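Tray Play: The Best Shelf in the House Is a Flat One

27/04/2024

If you have been reading this newsletter for a while, you know I get excited about storage. Hooks, bins, the cardboard dividers out of a case of jars, I love all of it. But this month I want to talk about something that has changed how our playroom works more than any shelf I ever put up, and it is a plain serving tray. The kind you would carry lemonade out to the porch on!

It started last July with a rainy stretch and a playroom floor I could not cross in socks. We had plenty of bins. We had, if anything, too many bins, all deep, all full, and the way any child gets at a toy in a deep bin is to tip the whole thing over. Ten minutes later the bin is a hat and the toys are everywhere. I was picking up the same stuffed animals and the same blocks every evening, and I noticed that most of what I was picking up had not been played with at all. It had just been in the way of the thing somebody wanted.

So I took a tray down from the top of the kitchen cabinet, put a few things on it, set it on the low table and shut the closet door on the rest. And they played. For a good long while, with hardly anything! I have been a tray person ever since, and so many of you wrote in after I mentioned it in passing that I promised a proper item. This is it.

What goes on the tray

My rule is up to 5 things, and fewer is usually better. What matters more than the number is that the things feel different from one another. Something firm, something fuzzy, something that rolls if you can manage it. Children's hands are so busy at that age, and a tray with a good mix gets explored in a way that a tray of all one thing does not. A tray of nothing but blocks is a building project (lovely, but a different afternoon). A tray with a block and a soft animal is a story, and the block becomes a bed or a rock or a bus without anybody suggesting it.

Foam blocks are my favorite firm-ish thing. They are light, they are quiet when they hit the floor, and they stay where you put them. I buy mine loose from the odds-and-ends basket at Husell, the craft and school supply place by the old post office, where you can pick through for the colors you want. Go in the morning if you can. The good greens and yellows go first, and by the afternoon it is all brown.

For the fuzzy thing, smaller is better. A big teddy takes over a tray and there is nowhere left for anything to happen. Think of an animal you can pick up in one hand. We have a little crowd of those from the church sale and from birthdays, and they take turns. The ones that used to sink to the bottom of the bin and get forgotten have come back into fashion in the most wonderful way. A duck nobody had looked at since Christmas was the star of an entire week.

And then something round. Balls on trays sound like a terrible idea, I know, and a hard rubber one is. A soft felted or knitted one hardly travels. If you knit or felt at all, make one, it will take you an evening. Mine came out a bit like a potato and no one minded.

Choosing the tray

You want a rim. I can't say this strongly enough. I have tried a flat wooden board (things slide off), a cookie sheet (so loud!) and a very handsome wicker one that shed bits into everything. What I have come back to every time is a plastic serving tray with a raised edge and a bit of pattern pressed into the bottom. The pattern gives small things something to sit against, and the edge tells a child where the play is without you having to say a word.

Size next. Measure the table or the patch of rug first and leave room for elbows all the way around. Ours is 14 inches on the short side, and that is about as much as a small person can carry without it dipping at one corner. If you have a toddler who insists on carrying it alone, go smaller. If the tray lives in one place and never moves, go as big as you like.

Color I leave to you, but I am firmly on the side of a bright one. Toys show up so well on a strong color, and you can see from the doorway whether everything is back in its place. I had a speckled gray tray for a while and kept losing things on it, in plain view.

The local shops have been good to us here. Tradik keeps serving trays in the back aisle with the picnic things, and they have them out all year if you ask. Belter has the heavier catering kind, a bit more money, and they stack beautifully if you are setting up for a whole class or a playgroup. And Piątek, which most of us only know for the poppy seed rolls, will sometimes sell you an old tray when they get new ones in. I got one of my favorites that way. It has a scratch shaped like a comma and I am very fond of it.

Keeping it fresh

I change our tray every 4 days or so, in the evening, once the room is quiet. It takes no time. Everything comes off, I wipe the tray with a damp cloth and a drop of dish soap (run the cloth along the inside of the rim, where the crumbs collect) and dry it properly, especially if the bottom has a texture, as water likes to sit in the little dips. Then I put on the next things. I try to keep one item from the last round so it doesn't feel like strangers have moved in. 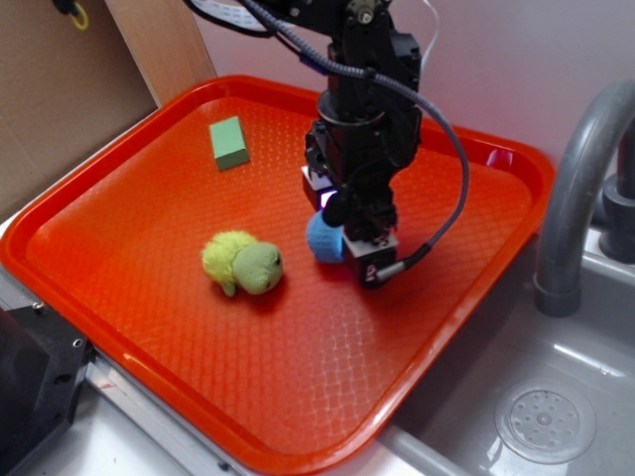
Color is where I have the most fun with this. Some rounds I go for things that match, a green block beside a greenish animal, and then one blue thing to wake it all up. Other times I let whatever is nearest the front of the closet decide. The children have opinions too, of course, and a tray put together by a four-year-old is a joy to see - last month we had a sock, a lemon and a wooden spoon, and it was a huge hit.

The rest of the toys live in the closet in 12 shoeboxes, with a picture taped to the short end of each. Cut the picture from a magazine or draw it, either is fine. I used to sort by type, all the animals in one, all the blocks in another. Now I sort by round, so each box holds one tray's worth and swapping is a matter of emptying one and filling another. If you only try one thing from this item, try that! It is the part that made the habit stick for me, on evenings when I am tired and would otherwise leave it.

A few notes from your letters

Several of you asked about washing. Soft toys from our house go in a pillowcase, tied at the top, on a cool gentle cycle, and then they dry on a rack by the window. Check the label first, and anything with a music box or a rattle inside gets wiped by hand. Shaggy ones look dreadful when they come out and then fluff up once you brush them with an old, clean hairbrush. Foam blocks get a quick dip in soapy water and a good squeeze in a towel. Let them dry all the way through before they go back in a box.

One reader wanted to know what to do about a child who simply turns the tray over. Ours did too, for the first couple of weeks. I put the tray on the rug for a while, where there was less of a thrill in it, and kept to soft things until the novelty passed. Do leave off foam pieces if yours is still at the biting stage, by the way, and anything small enough to fit in a mouth.

Another of you uses trays with her grandmother, who sorts buttons and wool on one in the afternoons, and I thought that was a terrific idea. A rim is a rim at any age. I have since started using one for my own mending and I no longer find pins in the couch.

And for the reader with three children and one low table: a tray each, and different colors if you can get them. They will trade things across the edges and there will be some negotiating, but in our house it has been far calmer than one big pile in the middle.

Swap box

I would love to get a small swap going before the summer. If you have soft toys in good shape, odd blocks, or trays you no longer use, bring them to the library lobby and leave them in the crate marked TRAY SWAP, next to the seed packets. Please wash the soft ones first and skip anything with button eyes or loose parts. Take something home if it catches your eye, even if you didn't bring anything.

Next issue I will be writing about jars, lids, and the drawer where lids go to hide. Send me your lid troubles in the meantime, the worse the better!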